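Autonomy Club: What 40 Drives Did and Did Not Teach the Stornik Car

When the autonomy club asked for a page in this newsletter, I said yes on the condition that I could write it myself. Club reports tend to arrive full of words like "breakthrough," and I have sat through enough demo nights to want to see the logs first. Kumiko Sakamoto, who runs the perception group, gave me the logs. I give her credit for that, because they are not all flattering.

The project is called Stornik. The club wants software that watches the road from a car and says, a moment ahead of time, where the car ought to be going. It doesn't steer. A licensed driver does all the driving, and the software makes its guess on a laptop in the back seat, where Luuk Bakker sits and tries not to get carsick. The guess is compared with what the driver did. People around the department keep calling it "the self-driving car," and the club could do more to stop them.

The first season covered 40 drives over the same town loop, which starts and ends at the Jansen workshop. From those the group pulled 1,209 still pictures and labeled them by hand, each one marked for lane edges, crossings, signs and people. Sem Coppens wrote the labeling rules, which now run longer than the report. One whole section is about hatched paint. Is it road? A car can roll over it, so early on the labelers said yes. Then the software started planning neat straight paths across it and the rule had to be changed, along with every picture labeled under the old one.

Traffic islands have been the other sore spot, and the two problems like to turn up together.
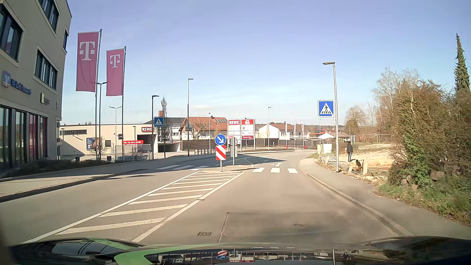

The crossing by the REWE: hatching, island and keep-right arrow, with the sign and marker board reflected upside down in the hood.

A person learning to drive gets through a spot like this by the second or third try. The blue arrow tells you which side to pass on, the paint closes off the middle, and you watch the sidewalk for anyone who might step out. The software has to get the same things from one flat picture, and it has trouble with the hood. Shiny paint makes a decent mirror. In early runs, a reflected marker board could be reported as a second marker board, very close and wrong way up. The club's answer was to mask out the bottom strip of every picture. It works, but it is a patch. It also throws away the nearest piece of road in any shot where the mask is drawn too high, and Otakar Koubek told me plainly that this has happened.

Now for the number you may have seen on the club's poster. It says the system picks the correct side of an island 88 percent of the time. I asked what that was measured on. The test pictures came from the same loop as the training pictures, on different days. So the system has been tested on islands it had already studied, from nearly the same angle. I don't doubt the arithmetic. I do doubt that it tells us much about an island on the other side of town, and Gijs Stevens, who made the poster, agreed when I pressed him that the words "on our route" should be on it. They weren't when I last walked past.

There is also the matter of the 12 percent. With a driver at the wheel and the software only talking to itself, a wrong guess costs nothing. I would still like to see those failures sorted by cause - glare, shadow, worn paint, plain confusion - before anyone talks about a next stage. Sakamoto says the sorting has started, and the partial list she showed me was more useful than anything on the poster.

The plan for the new season is modest, and I like it better for that. The group will add 3 new loops and keep one of them out of training completely. They will borrow labeling software from Plustach instead of fixing their own again. In January they take the results to the student meet at Manutby, where other clubs will ask ruder questions than mine.

New members are welcome, and no coding is needed for the labeling group. Patience with white paint is. Sign up on the sheet outside the Jansen workshop, and bring your own laptop charger, as the club's has gone missing again.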